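第三章　问卷里的数字能信几分 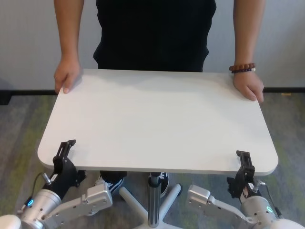 编写：应用统计系调查方法教研组

翻开任何一份消费报告，几乎都能看到这样的句子：“超过八成的受访者表示满意。”学生读到这里通常会点头，接着往下看。本章希望大家先停下来，问几个不太客气的问题：受访者是谁，怎么找来的，问的原话是什么，没有回答的人去了哪里。

先看一个案例。家具零售商Clarnar曾在Wirville的门店做过一次顾客调查，发出问卷2,572份，收回800份。报告的标题写的是“Wirville居民最信赖的家具品牌”。从题目到数据，中间隔着好几道沟。问卷是在店内发的，走进店里的人本来就对这个牌子有些兴趣；对它毫无好感的居民，多半根本没有机会拿到问卷。收回的份数不到发出的三分之一，其余的人为什么不填，报告一个字也没有提。也许是赶时间，也许是不满意又懒得写，我们无从知道，报告的作者同样无从知道，可他还是写下了“居民”两个字。

有人会说，样本大一些就好了。这种说法流传很广，也很省事。样本量能够缩小的是随机误差，对抽样方式本身造成的偏差几乎无能为力。在同一家店门口再多发1,000份，得到的只是一个更精确的错误答案。本章第二节会给出推导，数学基础较弱的同学可以先记住结论，但不要跳过习题。

再看问法。Farina食品公司的问卷中有一题：“您是否同意本公司的产品比以往更加美味？”选项依次为“非常同意”“同意”“比较同意”“不同意”。四个选项里有三个是同意，剩下一个留给所有持其他意见的人。用这样的题目得出“多数人同意”，算不上什么发现。类似的题目在教材编写过程中收集了不少，有些出自市场部门，有些出自学术论文，后者的措辞文雅一些，毛病是一样的。

还有一类问题较为隐蔽，出在受访者的记忆上。Skenen健身中心请会员回忆“过去一个月锻炼了几次”，又调出门禁刷卡记录作对照，自报次数普遍偏高，个别会员多报了15次。会员未必有意说谎，人对自己打算做的事和已经做过的事，本来就分得不太清楚。不过刷卡记录也不见得就是真相，有人替朋友刷卡，有人进门洗个澡就走。用一种可疑的数据去检验另一种可疑的数据，结论应当写得谨慎些，而该中心的宣传册显然没有这样做。

本教研组的秦凤英（Fengying Qin）老师在课上常要求学生做一件事：拿到报告后先不看结论，直接翻到附录找问卷原文。找不到原文的，结论一律打问号。有学生抱怨这样一来大半报告都没法用了。这个抱怨是有道理的，大半报告确实没法用。

本章共分四节。第一节讨论抽样框与目标总体的差别；第二节讨论样本量与误差；第三节讨论措辞、选项和题目顺序；第四节讨论无应答，以及各种加权补救办法。对第四节的办法，编者的态度有所保留：加权依赖的假设往往无法检验，使用者却很少把假设写出来。

学习本章之前，应当已经掌握第二章的均值、方差和标准误。计算部分允许使用软件，但交作业时必须附上所用数据的来源说明，只写“网络资料”的退回重写。

读者留言

槐花饭：Farina那道题我在超市真填过，当时选了“比较同意”，因为不想显得太刻薄……

河西老周：第二节推导里有一步跳得太快，自学的人看不懂，建议补上。

mq_study：对加权是不是太苛刻了？不加权难道更好？希望第四节能正面回答一下。

周四班课代表：习题答案在哪里下载？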